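Workshop > Notebook > Small parts storage

Search this notebook Go

July 27, 2019

Started on the small parts storage today. The Tornilley drawers are past saving and the fasteners are going into flat divider boxes, one box per size range. Grey smoky plastic, hinged lid, two black latches along the front.

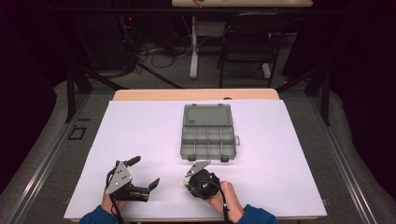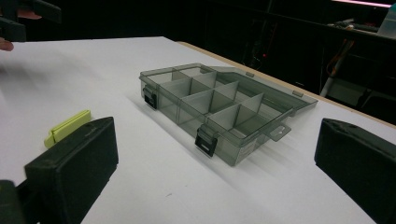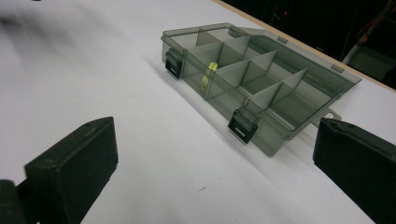
Went through the old stock sheet first. It gives 1,582 pieces across the metric sizes, but it was last touched in January and I don't trust it. Ludmila Hrnčiar thinks the M3 washers were never entered at all. I'll weigh them on the small scale and work back from a batch of 100.

Layout as agreed with Ludmila:

Back row – screws, shortest at the left.
Front row – nuts and washers for the same threads.
Anything longer than 43 mm stays in the Skellden cabinet. Laying long screws corner to corner only makes them hard to pick out.

Notes on the boxes. The dividers are thin and I'd expect them to flex if a cell is packed hard, so fill to two-thirds and put the surplus in bags. Check both latches before lifting. I dropped an Ackermann box in the corridor last winter with one latch undone and was finding grub screws until spring. The lid needs room behind it to lie flat, so don't open one on the narrow shelf over the vice.

Labels: size and length on the lid, thread only on the front edge. Use the Kolley tape, 9 mm. The wider tape looks better but lifts at the corners after a few weeks. No handwriting on the plastic please, the solvent pen doesn't come off and we'll want to change things.

Still undecided is what to do about the imperial stuff. There isn't much of it, almost all 4-40 and 6-32, and it only gets used on the old rack gear. Ludmila wants it in the same colour box with a red label. I'd sooner keep it in another cupboard altogether – a 4-40 nut looks a lot like an M3 when you're in a hurry. Will leave it in the bags for now.

To do:
– order 5 more boxes, same model
– weigh M3 washers, correct the sheet
– sort the mixed tin from under the drill press (M4 and up first)
– take the empty Tornilley drawers down to metal recycling
– find the lid for the spring assortment

Tin weighed 2.3 kg before sorting, tin included.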